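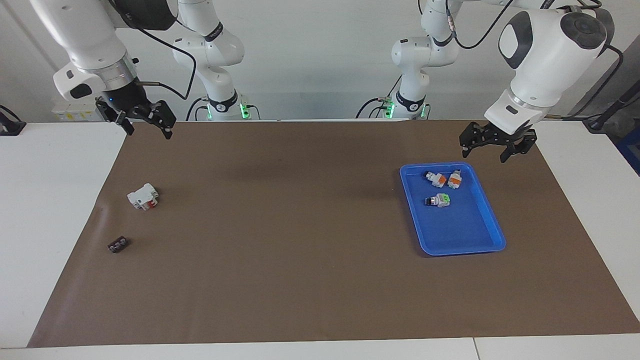

A brown mat covers most of a white table.

Bench mats wear out from the edges in, and most shops replace them too late. Gilteck, a repair contractor with 206 benches, began logging mat condition in February after a run of scratched display panels.

The log was set up by Thư Vi, who manages bench supplies. Each mat is checked for curl, cuts and embedded grit. Grit accounted for nearly all of the damage. Metal filings settle into a soft surface and stay there through a dry wipe - a damp cloth lifts most of them.

Thickness matters less than buyers assume. Gilteck tested 2 mm sheets from Skusisari against a heavier grade and found no difference in scratch rates. The thin sheets did creep on smooth tabletops and had to be reset at the start of each shift.

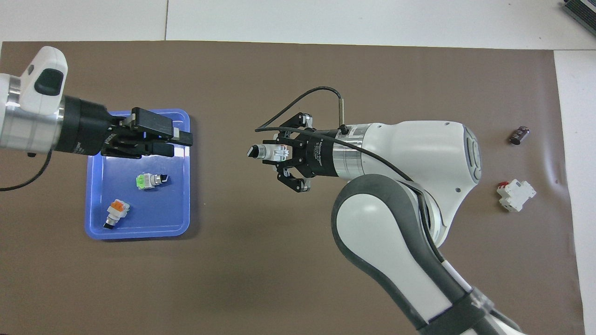
Replacement intervals

Gilteck now rotates a mat after seven months and discards it after the second rotation. Stock is tracked in Listport by bench number. Mats with a cut longer than a thumbnail are pulled at once and trimmed for use as drawer liners.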